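Brutau Arrest Log

A table of arrest and charge records typed up from the notice board outside the Brutau police station, last refreshed 8/22/13. The board is glass-fronted and the sergeant writes small, so please read the known problems before you quote anything.

What's in it

3,369 rows, one per charge. A man picked up for burglary, resisting arrest and insulting a magistrate gets three rows, which makes him look busier than he was. Rows are grouped by case number, and there are 910 cases.

Columns: case_no, date_held, station, charge, outcome, next_hearing, notes. The notes column is ours. The police are not to blame for it.
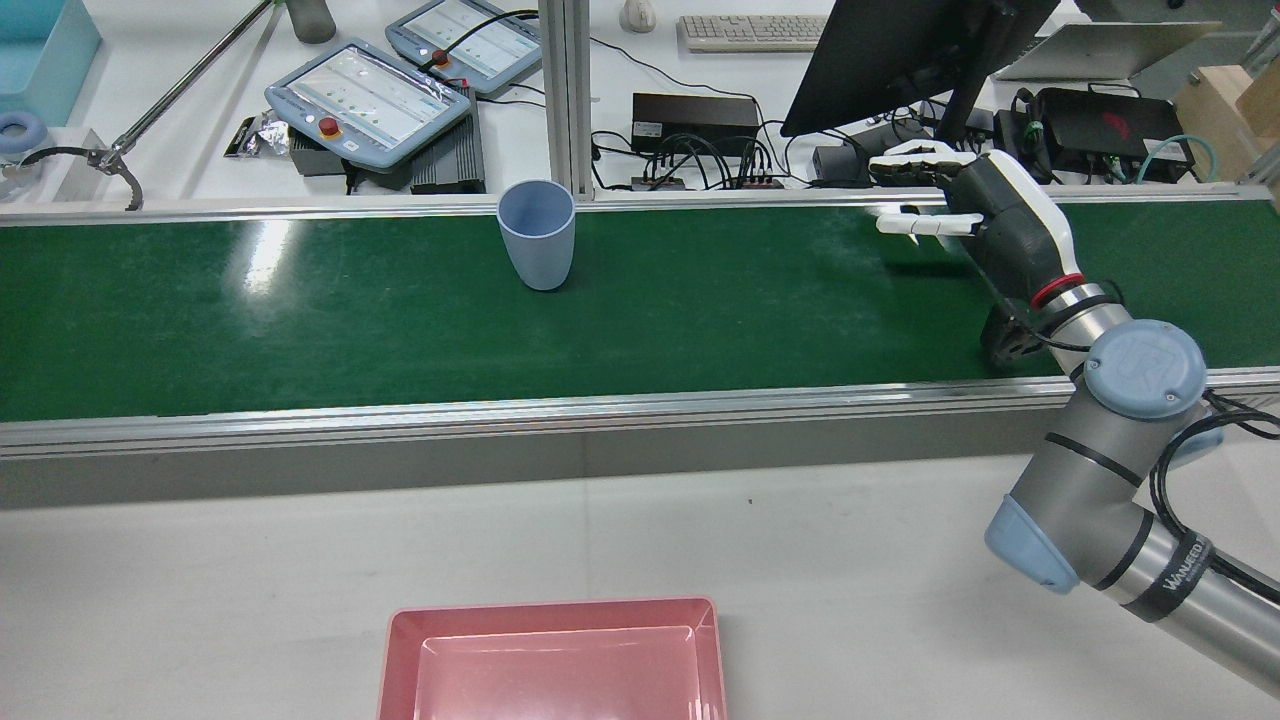
Stations covered are Brutau, Hernitz and the Núñez Street post. Hernitz stopped posting outcomes in July, so 433 rows there say "pending" and will probably go on saying it until everyone involved has retired.

Known problems

Names have been removed. Initials were left in by mistake in 54 rows of the first release - delete that copy if you still have it.

"Handed himself over" and "arrested at home" are both coded as HELD. Lawyers have written to us about this, at length.

Charge spelling follows the board. There are four versions of "manslaughter", one of them quite cheerful.

An arrest is not a conviction. If your chart title suggests otherwise, change the chart title.

Files

arrests.csv, charges_lookup.csv, and old_do_not_use.csv, which people keep using.

Corrections

Send them to Ciarán Ó Dubhghaill at the Brurkon court desk, with the case number. He won't look up a case from "the one with the van" - there are several vans.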